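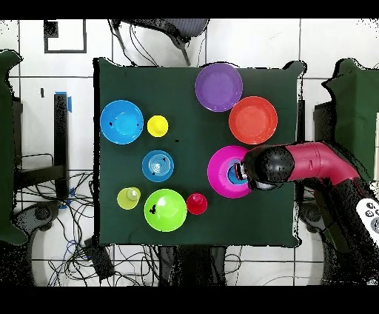 README: Meleck tabletop cell, bowls and cups

What this covers

Setup, daily care and minor surgery for the Meleck cell at Jorthorpe, the one with the red arm and the green table. The data that comes off it has its own card. If you are looking for the Pustuvthorpe cell, you want a different README, and my sympathy.

Maintained by Floarea Avram. Complaints go in the logbook, in pen.

Status

Working. Current release of the cell config is 7. Release 6 also works but parks the arm over the wrong corner, so don't.

What's in the cell

One arm with a black gripper, coming in from the side of the table. One table, square, covered in dark green. Green panels hanging to either side. Plastic bowls and cups in more colors than a birthday party. An overhead view of the lot. Cables on the floor, in what the original drawing calls a "run."

The cover

The covering is matte, and it has to stay matte. A previous cover had a slight sheen and the segmentation found a twelfth bowl in it every afternoon when the sun came round. The ragged edges are fine. People keep wanting to trim them. Please leave the scissors in the drawer. What matters is that the top is flat where the dishes go; folds along the edges can do as they like.

Lint roller before the first run. Do not iron it on the table. The table remembers.

Dishes

Spread them so the gripper can get its fingers down between neighbors. Two bowls touching at the rim is allowed and is useful for training. A cup inside a bowl is allowed too, and blue cup in pink bowl is our standard nested start. Three deep is showing off.

Wash with dish soap and a soft cloth. No scouring pads. Marks and specks inside a bowl can stay if they survive the soap. We once replaced every marked bowl at once, and the color thresholds sulked until January.

If you retire a dish, replace it with the nearest color you can find and rerun the color check before recording anything. "Basically the same pink" has cost us 558 episodes.

Starting up

1. Walk around the table. Look at the floor, especially the cables.
2. Clear anything from the green that isn't a dish.
3. Power the controller, then the arm. In the other order it starts in a fault state and you get to do it twice.
4. Wait for the home position. Keep your hands to yourself.
5. Open and close the gripper 3 times with nothing in it. Listen. A click is normal, a crunch is not.
6. Run check_colors, then check_reach.
7. Load the config and start at low speed for the first 10 picks.

Gripper care

Wipe the fingertips with a damp cloth at the end of the day. Soap residue from the dishes ends up on them, and a soapy fingertip will carry a cup beautifully until halfway.

If picks start missing to one side, check the mounting screws before touching the calibration. I have recalibrated this arm around a loose screw. The numbers were excellent. The screw then came out.

Spare fingertips come from Cárdenas and arrive in a bag with no part number on it. Write the part number on the bag.

Moving the table

Don't. If you already have, push it back until it lines up with the marks in the calibration sheet, rerun the overhead calibration, and log it. The floor tiles make a tempting ruler but the grout lines and the arm base have never agreed about which way is straight.

Known problems

Depth goes speckled along the outlines of things near the edges of the view. Crop it in config; do not tune it. I lost a week there.

Clear or thin-looking cups read as lower than they are. The lime-yellow one is the usual culprit. There is an offset for it in dishes.yaml.

The office chair migrates. Push it well clear of the table before check_reach.

Emergency stop

Press it. Then check what the gripper is holding, support that by hand, and release from the panel. Restart from step 3. Write down what happened, including the part where it was your fault.

Changelog

7: parking position fixed, pink threshold widened
6: new cover, new parking position (see 7)
5: lime-yellow cup offset added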